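The Intake Log

The feeder was a Karkex, the model with the hinged lid and the chip reader in the arch. It opened for one registered cat and stayed shut for any other animal. Under the bowl was a load cell accurate to 2 grams. Each time the lid opened and closed, the unit wrote a line to a file: time in, time out, mass before, mass after.

I bought it in October, after the clinic weighed her and found she had lost 300 grams since spring. She was an older gray female, spayed, indoors at all times. Her blood panel was normal for her age apart from the thyroid value, which was high. The clinic prescribed Nirkine, a tablet, to be given with food in the morning and again at night. They also asked me to track intake. I said that would be simple.

The installation took an evening. The feeder had to stand on a hard floor, away from heat vents and away from the refrigerator, whose compressor could disturb the scale. I leveled it with the feet supplied. I registered her chip by holding a piece of chicken on the far side of the arch. The lid opened on the first pass. She looked at it and left the room.

The manual described a training period during which the lid remains open at all times, then half open, then closed. I followed the schedule. By the end of it she was using the feeder without hesitation, though she always waited for the lid to stop moving before she put her head down. I noted this on the sheet for the clinic under "Behavior." There was no field for it, so I wrote it in the margin.

For several weeks the log was unremarkable. She ate in short visits, mostly in the dark hours. The daily total was steady. Her weight, taken on the kitchen scale in a mixing bowl, had stopped falling. I sent the file to the clinic at the end of the month and they replied with one word.

Then the totals went up. The increase was small at first and I put it down to appetite, a known effect of the condition. But the tablet should have been reducing her appetite, and her weight did not move. I plotted one against the other. The lines separated and kept separating.

I checked the load cell with a brass calibration weight and it was correct. I checked the food for a change of formula. I cleaned the reader. I replaced the gasket on the lid, which was not worn. After that I called the support line, which was handled by a company called Cenodix, and read them the serial number.
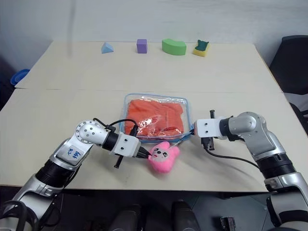

Had I considered that the cat going in was not the cat on the account, the voice on the support line wanted to know. I said the lid would not open for another cat. The voice agreed that it should not. It asked whether the unit was set to record the chip number or only the fact of a match. I did not know. It was set to record only the fact of a match. We changed the setting together, and it asked me to leave everything as it was until there was more data.

The new entries carried a chip number on every line. It was hers each time. I exported the whole file, going back to the first evening. It held 2,091 visits. I sorted them by duration and then by hour, and there was a group that did not fit. These visits were long, and they all began at 4 in the morning or shortly after. In every one of them the bowl was emptied. She had never emptied a bowl in her life.

I set an alarm and sat on the kitchen floor with my back against the oven. The cat was asleep on the mat. At 4 she got up, stretched the front end and then the back, and walked to the feeder. The lid opened. She put her head down and ate for a short time. Then she stopped, but she did not step back. She stayed in the arch, with her shoulder against the reader, and the lid stayed up.

The other cat came through the window over the sink, which I kept open a hand's width for ventilation. It was a young black male with no collar, narrow enough for the gap. It came down by way of the counter and did not look at me. It put its head in beside hers and ate until the bowl was empty. She held her position throughout. When it was done it went back the way it had come. She stepped out of the arch, and the lid closed. The unit wrote one line.

I called the support line in the morning and gave them the result. They said the behavior was not covered by the warranty. They offered a rear panel, a molded hood that would limit access to one head at a time, and quoted a price for it. I said I would think about it.

The clinic needed an accurate figure for her intake. I considered closing the window. I considered the hood. In the end I bought a plain steel dish and a bag of the less expensive food, and I set the dish on the counter below the window before I went to bed. I weighed it at night and again in the morning and entered both values by hand in a second column.

The long visits stopped within the week. Her totals came back down to the earlier range and her weight held. The male scanned negative when I finally got him into a carrier. The shelter on Nanayakkara Street had no report of him missing. He was neutered and vaccinated there, and he came home with a chip of his own.

The Karkex accepts more than one registration. I have added his number, and the log now shows which of them is in the arch. At 4 it still shows her. She goes in, eats a little, and stands there with the lid up — and he gets down off the counter, where his own dish is full, and crosses the floor.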